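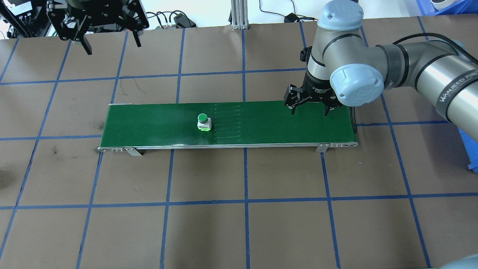 The robot that learned more from less

My first mistake at the Tirnberg lab was leaning on the table. Bradley Ackroyd was very nice about it, but I'd put my elbow across a line of blue tape, and the tape, I learned over the next few minutes, is the whole experiment. (I'd assumed it was there so people would know where to put their coffee.)

I'd come to see a method called Dronach, which I'd heard about at a dinner in March from a man who builds packing lines and couldn't stop talking about it. Teaching a robot arm by demonstration is slow work, as anyone who's tried it will tell you. A person steers the arm through the job again and again, the computer records every movement, and eventually a model has seen enough to try for itself. The usual answer to a model that isn't doing well is to feed it more. More runs, more hours, more people with sore shoulders. Dronach is an attempt to be fussier about which runs you bother with, and Bradley's group reckons it can get by with 300 demonstrations on a job that used to take them 3000.

That got my attention! I've spent time in enough robot labs to know what recording 3000 of anything does to a grad student.

The job itself is wonderfully dull. There's a push-button switch with a round green cap, sitting on a narrow green conveyor belt, and the arm has to take hold of it and put it somewhere else. You could do it half asleep. I could do it half asleep, and I can't parallel park. But a switch like that is an awkward little customer for a two-finger gripper. The cap is round, the housing is square, and if the fingers close on the wrong bit the whole thing twists. Then there's the matter of where it's sitting, which is where the tape comes in.

Under the old scheme, Bradley told me, you'd plonk the switch down wherever your hand happened to go. Everyone believes they're being random, and everyone favours the same comfortable spots. He showed me a plot of placements from the first big round of recording, the 3000, and it looked like a swarm of bees that had all picked the same branch. Great chunks of the table had hardly been visited. The model was brilliant in the middle of the swarm and hopeless outside it.

So they laid the grid. Each square gets its own tally, and so do the stretches of belt in between, and after every batch the half-trained model is asked to say how confident it would be with the switch in each of them. The next demonstrations go where it's least sure. You record a handful, train again, ask again. If a square keeps coming back shaky you give it more attention, and if it's solid you leave it alone, even when it's the easy square right under your hand and you'd love to knock off a few quick ones before lunch.

Ingeborg Fuchs wrote the part that does the asking. She's a statistician by training, and she got quite animated when I called it a confidence score, which I gather is a rude thing to say. What she measures is disagreement. Several copies of the model are trained on the same recordings, each starting from a different place, and they all look at the same setup and propose a movement. If they agree, fine. If one wants to come in from the left and another wants to go straight down, you've found a gap in what they've been taught.

"I don't care how sure any one of them is," she said. "They are all sure. They're sure when they're wrong."

The view that matters most for this is the one from the wrist. The overhead camera is handy for finding the switch in the first place, but once the fingers are down low it's the close-up the copies tend to argue over.
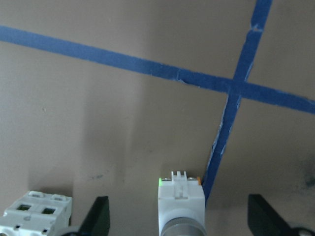 Those arguments can be over surprisingly small things. Ingeborg went through a batch of the worst disagreements and found that the models had been using the tape as a landmark, which they weren't meant to do at all. A crossing of two strips is a lovely crisp shape, much easier to latch on to than a white plastic housing, and in the early recordings it happened to sit in a helpful spot relative to the switch. Shift the switch and the landmark lies to you.

You'd think the fix would be to pull up the tape. They did try that, and then nobody could keep the placements straight, so down it went again. What they do now is nudge the switch around inside each square between demonstrations, so that any particular crossing stops being much use as a clue. I asked whether the scuffs and wrinkles bothered them. Bradley said he'd rather have old tape, and that he gets twitchy when someone wants to tidy up.

Now, the numbers. The group ran 573 test pickups with the Dronach-trained model, spread evenly over the grid, and it held its own against the model trained on the full 3000. In the squares that had been neglected it did noticeably better. They also trained a version on 2000 of the old recordings, chosen by lot, and that one fell behind both. Bradley was careful to say it's one object, one table and one pair of arms. A glossy part might behave differently, and so might anything floppy. There's a group at Zarkdale trying the same approach with soft packaging, and he's heard it's heavy going.

There's a cost, too. All that retraining between batches ties up the computer, so the person doing the demonstrations spends a fair bit of time waiting. I sat through one of those waits and we had a long talk about sourdough. Ingeborg wants to cut the number of model copies down and see how few she can get away with before the disagreement stops meaning anything. She has a favourite number in mind and wouldn't tell me what it was.

Before I left, Bradley let me record a demonstration myself. I picked up the switch on the third go. He thanked me, looked at the tally, and mentioned that my square had already been done.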